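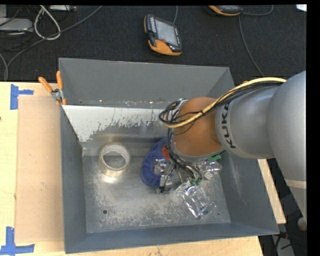 Kuroda Bench > Operator's Guide > Section 4: Sharing a shift with the picking arm

Print this section | E-mail this section

4. Sharing a shift with the picking arm

Section 3 covered switching on. If the arm is not on, go back to Section 3. If it is on and you did not do it, find out who did before you read any further.

This section is for packers at the Granivgate returns shop. It replaces the stapled sheet by the kettle, which was written in November by people who had not yet met the arm. Mudassar Rana has taken the sheet down. If another copy turns up, it is wrong too.

4.1 Who does what now

The arm takes single items out of the bin. You do everything else: tipping in, checking, boxing, labelling, and deciding whether a thing is fit to sell again. The posters said the arm would free you for more rewarding work. In practice it frees you from bending over a metal bin, and your back may consider that reward enough.

The job titles have changed from Packer to Cell Operator. The pay review is dealt with in a separate document, which was not ready when this one went to print.

4.2 Loading the bin

1. Press HOLD on the pendant and wait for the arm to stop. Slowing down is not stopping.
2. Check that the bin is clamped to the table. A bin that can slide will slide, a little at a time, and the arm will go on reaching for where it used to be.
3. Tip in one tote of returns. Mixed goods are fine. Soft things, hard things and things in crackly bags can all go in together.
4. Spread the load by hand so that nothing stands above the rim.
5. Take your hands out. Look at them, to be sure.
6. Step back behind the yellow line and press RESUME.

Note: Rolls of tape should lie flat. A roll on its edge will set off round the bin when touched, and the arm has no sense of humour about being led on.

Note: The old rule about sorting by colour first has gone. It was there to help the software, which has since been told to help itself.

CAUTION: Never reach into the bin while the arm is moving, even for your own pen. Write off the pen.

4.3 When it misses

It will miss. See-through packaging is the usual culprit, followed by anything that changes shape when squeezed. The arm is allowed three tries at an item, after which it shows code 536 on the pendant and waits for you.

1. Press HOLD.
2. Read the code out loud if you are working with someone, so they know why you are walking towards the bin.
3. Turn the item over, or move it away from the wall. This is enough in most cases.
4. If it is a clear bag, flatten it with your palm.
5. Press CLEAR, step back, press RESUME.
6. If 536 comes up again for the same item, take it out and pack it yourself. You are permitted to feel smug. Do not put it back in to see what happens.

Code 81 is a different matter. It means that something is pulling on the hose or the cables. Press the red button, leave the arm as it is and fetch Lyle Mahmoud. Do not unhook anything, however obvious it looks. Lyle has views on this and they take a while.

4.4 Targets

The target for a cell is 200 items a shift. The target for a packer working alone, before the arm, was also 200 items a shift. This has been pointed out. The answer from Stosberg was that the cell figure includes checking and labelling to the new standard, and that it will be looked at again.

Until then:

a) Items you pack by hand after a 536 count towards the cell. Log them under MANUAL.
b) Time spent waiting for Lyle does not count against you. Log it under WAIT and put the start time in.
c) Breaks are as before. The arm does not take one, and you are not expected to keep it company.

Do not run two cells at once, whoever asks. The Tumness depot tried it, and their write-up is on the shared drive under "Lessons".

4.5 End of shift

1. Let the arm finish the item it is holding.
2. Send it to PARK from the pendant. Pushing it there is not parking.
3. Empty the bin into a tote. Anything left behind becomes a puzzle for the next shift, who will not thank you.
4. Wipe the bin floor with a dry cloth. Scratches and cloudy marks will not come off, so please stop trying with the green scourers.
5. Look over the clamps, the hose and the cable loop. Write down anything that has shifted.
6. Put the pendant back on its hook. The floor is not its hook.
7. Sign the log with your own name. Entries signed "the robot" have been found and will be returned.

4.6 Getting changes made

If a step here does not match what happens at your bench, tell Mudassar, in writing, with the step number. Packers' notes led to the flat tape rule and to the longer wait before RESUME, so it does work, at its own pace. Complaints about the noise of the gripper should go to the same place. Suggested names for the arm are closed.

Section last changed: 12 August 2025
Next: Section 5, Labels and the label printer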